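Unit 8: Small Claims and the Landlord Who Keeps the Deposit

Reading: the Sachdeva packet, all of it, including the appendix everyone skips.

Where we left off. A lease is a contract, and a deposit is the tenant's money in the landlord's pocket. Most of the trouble in this unit comes from landlords who stop believing the first half of that sentence after a year or so.

The working problem. Tenant moves out of a one-bedroom in Flesdale in October. Deposit was $593. Landlord, Bekden Rentals, sends back nothing but a letter listing "cleaning, general" at $291 and "wear" at the rest. Tenant is annoyed enough to read the lease for the first time.

Questions to settle before you draft anything:

Was the letter on time? Look up the deadline in your own state. Do not trust your cousin.

Is "wear" a deduction at all? Ordinary wear is normally the landlord's cost of doing business. A carpet that looks walked on has been walked on.

What does "cleaning, general" mean? Ask for receipts. A bill with a round phrase and an exact number deserves a second look.

Who carries the burden of proof? Check before you argue. Students lose more points here than anywhere else in the course.

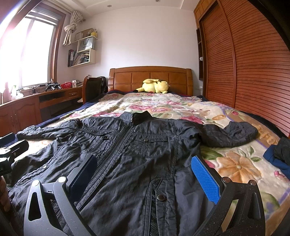
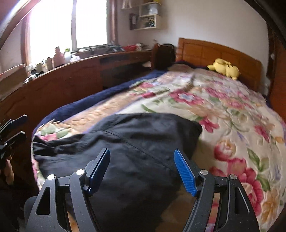 Now the demand letter. One page. State the amount, the address, the move-out month and the date by which you want the money. Leave out the word "outrageous." Judges have read it before, usually in cases involving very small sums.

Compare Skoneo v. Bekden in the packet, where the tenant asked for $482, attached a move-in checklist signed by both sides, and spoke for under two minutes. The landlord spoke a good deal longer – mostly about the character of the tenant's dog. Note which of them brought paper.

For next class: draft the letter for the Flesdale tenant, then write a half page answering it as Bekden. Staple them. Letters with no dollar figure in the first paragraph come back unread.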